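Ticket 3387
Subject: Daily new cases chart shows a spike I don't believe
Product: Stitard public dashboard, case module
Opened: May 2021
Status: Open (was Resolved, reopened by requester)
Priority: Medium, changed to High

Original message

Our public page for Ojala County is showing 1604 new COVID-19 cases for a single day. The day before it was 70, which is what I'd expect for us right now. The local radio station has already called to ask if we are "going back into a surge," and I had nothing to tell them except that I was looking at it.

I don't think this is real. Hospital admissions are flat. The share of tests coming back positive is flat on the state's page, and on our page it is flat too, which makes no sense if the case count above it went up like that. Somebody please look at the import.

What I have tried: reloaded the page, cleared the cache, opened it on a phone off our network, logged in as admin and ran Rebuild Charts twice. Same number each time.

Support reply 1

Thank you for contacting Stitard. Sudden increases are often caused by a laboratory releasing a backlog of results. This is expected behavior and the dashboard is reporting the data it received. We suggest adding a note to the chart. We are marking this ticket as Resolved.

Requester, reopening

Please don't mark it resolved. I have been hearing "backlog" for over a year and sometimes it's true, so I checked. A backlog would have old collection dates, and the chart is supposed to plot by collection date. If a lab had been sitting on results for weeks, they should have landed on the days the swabs were taken and the line would have come up a little all along. They wouldn't pile up on one day.

So either the chart isn't plotting by collection date, or the collection dates are missing or wrong. Which one is it? The help page says one thing and the tooltip on the chart says "date reported."

Also, which lab? I called the two big ones we get results from and neither had released anything unusual. I realize people on the phone will say that whether it's true or not, but one of them read me the daily totals and they match what we had before the jump.

Support reply 2

Thank you for the additional information. The chart plots by collection date. If the collection date is blank, the system uses the date the record was received. The tooltip text is a known issue and will be corrected in the July release. Could you export the case list for the affected day and attach it?

Requester

Export attached, names and street addresses removed. Some things I noticed before I sent it:

The export stops at exactly 3000 rows when I ask for the whole month. No warning, it just ends. I had to pull it a week at a time. Anybody who made a report from the full-month export has been working from part of a list, and I'd like to know how long that has been the case.

For the bad day, nearly all of the extra records came in through the Clorkon connector. Nearly all of them have a blank collection date. The ones that came by the old fax and hand entry route are fine.

A lot of them look like people we already have. Same birth date, same ZIP code, same test type, but a new record number with a letter stuck on the end. I found one I remember, an outbreak at the Garnitz plant that we closed out last winter. Those people are not newly infected. They are counted twice, once back then and again now.

My guess is that the connector sent old results over again under new numbers, your matching step didn't recognize them, and the blank dates did the rest. I'd call that a bug – maybe two – and I don't see how a note on the chart fixes it.

Support reply 3

We have escalated to the import team. They confirm the Clorkon connector was updated shortly before the affected day. The update changed the format of the record number. Clorkon has told us that no results were re-sent. As a workaround, you can hide the affected day from the public view under Settings, Display, Exclude Dates.

Requester

I'm not going to hide a day. We have spent a year telling people we don't hide numbers, and some of them are waiting for us to do precisely that. I put a plain banner at the top saying the count is under review and giving the hospital figure, and I took the "trend: rising sharply" label down by hand. It came back overnight, by the way. Please tell me how to turn it off so it stays off.

As for "no results were re-sent," the received time on those records is the middle of the night, all within a few minutes of each other. I don't know what else to call that. Can Clorkon show the outgoing log? I'd settle for a screenshot.

I also want to know if this goes to the state. We push a nightly file up to them and I have paused it for now, but one had already gone out before I saw the chart.

Steps so far, so the next person on shift doesn't repeat them:

Rebuild Charts: no effect
Reimport of the day with matching set to Strict: no effect
Reimport with matching set to Name and Birth Date: count drops a lot, but it also merged a pair of twins, so I undid it
Connector paused: yes, still paused, lab results being entered by hand
Nightly state file: paused, see above 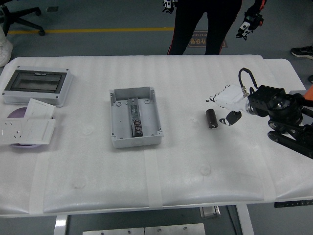 Raluca Cozma wrote: We had the same jump two counties over and got the same backlog story. Check your negatives too. Ours were doubled along with the positives, and that's why the percent positive never moved and why it took us so long to believe anything was wrong. If you only clean up the cases, your positivity will fall through the floor and you'll get a different set of phone calls. Don't use Name and Birth Date matching. Strip the letter off the end of the record number and run Strict again. It worked on our test copy. I haven't dared try it on the live one.

Requester

Thank you. That explains the flat positivity, which was bothering me more than the spike. I looked and yes, our test totals doubled up the same way.

I ran the strip on a copy with Strict matching. The bad day comes down to something that looks like a normal day for us. I'm not ready to call it right. A number looking the way I want it to look isn't proof, and some real cases must be in that pile. I'm going to check a handful against the lab slips before anything goes public.

Still waiting from Stitard on: the 3000-row cutoff, the trend label, the Clorkon outgoing log, and what to send the state to replace the bad file. Please leave this ticket open until all of those have an answer.

Support reply 4

Thank you for your patience. The export limit has been logged as a separate issue. The trend label can be turned off by our team on request, and we have done so for your site. We have asked Clorkon for the log. Ticket remains open.

Requester

Label is still off this morning. No log yet. Connector stays paused on our end.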